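Keeping moths out of flour and rice in a shared kitchen cupboard

Asked in Kitchen and Storage by hallanlow_tenant
Feb 18, 2025

I rent a room in a shared house and we have one tall cupboard for dry food. Last March we had small brown moths in it and threw out nearly everything. I have just seen two more fly out when I opened the door, so I want to deal with it properly this time.

At the moment the flour, rice, oats and lentils are all in their paper or plastic bags, closed with pegs. The cupboard is 53 cm wide inside and the shelves can't be moved. My budget is small. Do I need to buy tubs for everything, and is there any point in using a spray? I would also like to know if the food that looks clean is safe to keep.

Comments (1)
samonte: Which shelf are they on? Ours were all coming from a bag of birdseed under the sink.

listeck_larder
Accepted by the poster

Don't use a spray in a food cupboard. It won't reach the eggs inside packets and you don't want it near what you eat.

Take everything out, including tins. Go through the dry food packet by packet and look for webbing, which is like fine dusty thread, usually in the corners of the bag or under a fold. Anything with webbing or grubs goes in a tied bag and straight to the outside bin. Check the things people forget, such as dried fruit, nuts, spices, tea and pet food.

Food that looks clean can go in the freezer for a week. Let it come back to room temperature before you open the bag, otherwise it gets damp.

Hoover the cupboard with the thin nozzle, mainly the shelf joints, the peg holes and the hinges. Empty the hoover outside. Then wipe down with hot soapy water and leave the door open until it is fully dry. Look at the top edge of the door and the ceiling above it too, as the grubs climb before they turn into moths.

After that, yes, use tubs. You don't need a matching set. Pegged bags are no use, the grubs get through thin plastic and even smaller gaps. You want a lid with a proper seal all the way round. Glass jars with screw lids are fine if the thread is clean, and big coffee jars cost nothing. A 700 g bag of oats needs more room than you'd think, so take the bag with you or measure it first.

Put a pheromone trap in as well and change it when the packet says. It only catches males, but it tells you if you still have a problem. 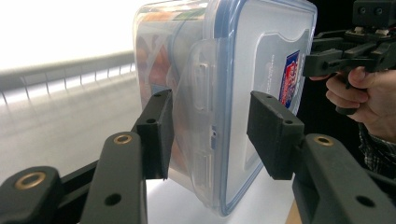

Clear tub with a blue seal round the lid and a fold-down latch.

Wash the seals now and then, as flour collects in the groove and stops the lid sitting flat.

billell43

Bay leaves. My mum always put a few on each shelf and we never had moths.

samonte

I tried bay leaves and cloves and still had moths, so I wouldn't rely on them. The first answer is what worked for us, but we had to do the whole clean again after a month as we had missed the birdseed.

In a shared house you need everyone to do it at the same time. If one person keeps an old bag of flour at the back they will come back. We wrote the date on masking tape on each tub and agreed that nothing in an open packet goes in the cupboard.

Replies (2)
hallanlow_tenant: Thanks both. Found webbing in a bag of walnuts that no one has claimed. Rest of the food is going in the freezer tonight.
listeck_larder: Walnuts are a common one. Check whatever was next to them again in a fortnight.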